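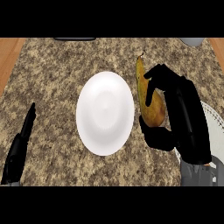

A white plate on a speckled granite countertop.

2022-11-27
By the Kesura Community Meals team

This has been our best stretch since the grant began, and we're so pleased to be writing it up! The Grolell Street kitchen served 287 suppers this quarter, and the room has felt fuller and louder every week. People who used to eat and go are staying for tea, and a few have started bringing a neighbor along.

Your money went mostly on food and on the second oven, which was fitted two weeks later than planned (the gas line needed a new valve). It made a huge difference right away. We can now bake and roast on the same night, so the menu has moved on from soup and rice, and the squash and lentil pie is the clear favorite.

The Shakya cooking classes filled all 30 places. We ran them in two groups, one for parents and one for people living alone, and the second group asked for more one-pan meals, so we rewrote the last sessions to suit. The recipe booklet is with the printer, and we've ordered 1000 copies to share with the clinic and the library.

Two things are behind. The Motix booking sheet still drops names when it's opened on a phone, and we are keeping a paper list by the door until that's sorted. Delivery to the north end hasn't started either, as we're waiting on the van insurance. We expect to have the paperwork in January and will send you the route as soon as it's set.

Underspend on transport is $287, and we'd like to move it to the food line if you agree.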